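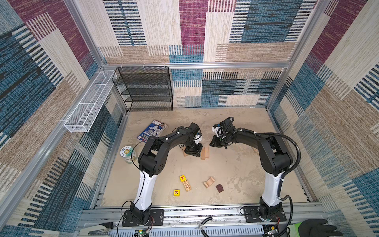

Can I plant a young oak in late fall, or should I wait for spring?

Late fall is a great time, as long as the ground isn't frozen and you can keep it watered until it is. The roots keep growing for weeks after the leaves drop.

Landness Neighbors Help Board > Yard and Trees > Planting

Full question

We moved to the Klinhom side of town this summer and the front yard has exactly zero shade. The street tree program dropped off a bur oak in a 15 gallon pot last week and I am so excited I can hardly stand it! But now it's almost December and my father-in-law swears that anything planted after Halloween is dead by Easter. The tree is sitting by the garage with brown leaves still hanging on it. The handout that came with it says "plant promptly" and that's all it says about timing.

Soil is heavy clay. You can make a pot out of it. The spot is in full sun, maybe a bit low compared to the rest of the lawn, and there's a sidewalk on one side. We get some hard freezes but they usually come after New Year's. I have a shovel, a hose, a wheelbarrow and a lot of energy. Should I put it in now or baby it in the pot till March? And do I need to add anything to the clay? The guy at the garden counter was trying to load me up with four bags of stuff.

3 answers, sorted by votes

Answer 1 (marked helpful by the asker)

Put it in now! Bur oaks are tough, wonderful trees and yours will be much happier in the ground than in a black plastic pot by the garage. Roots in a pot get far colder than roots in soil, so the winter you're worried about is harder on a tree that stays above ground. Brown leaves hanging on are normal for a young oak. Scratch a twig with your thumbnail and if it's green underneath, you're in business.

I've put in a lot of trees over on the Kerkik Creek side, same clay as yours, and the ones I planted in late November have kept right up with the spring ones. A couple of them passed the spring ones, which I put down to the easy first summer they had.

How I'd do it:

Before you dig

Call the utility locating line and wait for the flags. With a sidewalk that close there's a good chance of a gas or water line somewhere near. Then stand in the street and look up. A bur oak gets huge and it will want every bit of sky you can give it. I'd go a good 20 feet from the house, more if the yard allows, and as far from the sidewalk as you can talk yourself into.

About that low spot — dig a test hole a foot deep, fill it with water, let it drain, fill it again. If there's still water standing the next morning, move uphill a few steps. Bur oaks put up with wet feet better than most oaks, but a brand new one sitting in a clay bathtub all winter is asking for trouble.

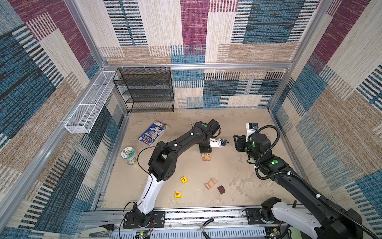 Digging the hole

Wide and shallow. Two to three times as wide as the pot, and no deeper than the root ball. Slightly shallower is better in clay, so the top of the ball sits an inch or two proud of the lawn. When you dig clay with a shovel you get slick, shiny sides like the inside of a bowl, and roots will go round and round in there. Rough the sides up with a garden fork or just chop at them with the shovel edge.

Getting the roots ready

Slide the pot off, lay the tree on its side, and find the root flare, where the trunk widens out into the first big roots. On nursery trees it's often buried under a few inches of potting mix. Scrape down until you see it. That flare needs to end up at or just above ground level. Then look for roots circling the outside of the ball. Cut them! I know it feels mean. Use a pruning saw and shave the whole outside off, an inch all the way around. I was nervous the first time too and that tree is now taller than my garage.

Filling in

Use the clay you dug out, broken up as well as you can manage. Skip the bags. If you fill the hole with fluffy mix, water runs into it and stays there, and the roots have no reason to leave. Firm it with your hands as you go, water halfway up, let it settle, then finish. Don't stomp on it.

Mulch and water

Wood chips, three inches deep, out as wide as you have chips for. Keep them a hand's width back from the trunk. Water deeply right after planting and then once a week if it doesn't rain, until the ground freezes. On a mild, dry week in January go out and check the soil with your finger.

Stakes are only needed if the tree won't stand up on its own. If you do stake, keep it loose and take it all off by next fall. And wrap a bit of hardware cloth around the trunk for the rabbits, they are fierce out here in winter.

The Cliler Street planting crew (I go out with them most years) put its 402nd tree in the ground this fall and we had mud up to our knees and doughnuts afterward. Come find us if you want practice before you do your own!

Comment: Should I cut off any branches while I'm at it?

Reply: Only broken or dead ones this year. It needs its leaves next spring to feed those roots. You can start shaping in two or three years, in winter, when the beetles that carry oak wilt aren't flying.

Comment: seconding the test hole. I skipped it and lost a redbud

Answer 2

Agree with most of the above but I'd go a little easier on the root shaving this late in the year. If the circling roots are thin, I just tease them out with my fingers and make three or four cuts down the sides. Thick ones do have to go. I've done it both ways and I like to leave the fine roots in place going into a cold spell. Other people will tell you different and their trees look fine too, so take your pick.

One more thing for clay, build a little ring of soil a couple of inches high at the outside edge of the root ball. It holds the hose water right where you want it. Fill the ring slowly, let it soak, fill it again. Break the ring down by next winter so it doesn't hold puddles.

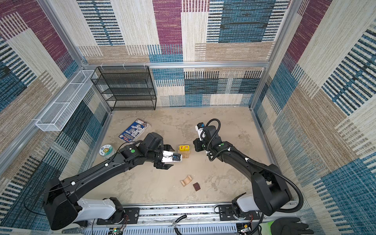
I also keep a five gallon bucket with two small holes drilled in the bottom, and I set it inside the ring and fill it up. It drips out over an hour or so while I do other things. Two buckets on opposite sides is even better. Cheaper than those zip-up bags and you can see when it's empty. Next summer is when this really pays off, because your oak will look like it's doing nothing at all and you will be tempted to quit watering. Keep at it! Mine sat there for two full years, then put on three feet in one season and I was out there with the tape measure like a proud parent.

Don't fertilize, by the way. Not this fall and not in spring either.

Comment: how much water per week in summer?

Reply: I do 15 gallons for a tree that size, split over two days. More in a heat wave. Poke a long screwdriver in the ground first, if it slides in easy then wait a day.

Answer 3

my neighbor planted one in december and its fine. just dig the hole. also call before you dig, my cousin hit the cable line and the whole block was mad at him

Update from the asker

It's in!! The test hole drained overnight so I only moved over a little bit to get away from the sidewalk. The root flare was four inches down in the pot, I would never have known to look. I shaved the big circling roots and teased the rest, so a bit of both answers. Father-in-law came over to watch and ended up hauling all the mulch. He still says Easter. I'll post again when the buds open.

Page viewed 3,501 times. Related: How far from a driveway can I plant a pecan? Free wood chips in Landness, where to sign up. Are acorns from the park OK to plant?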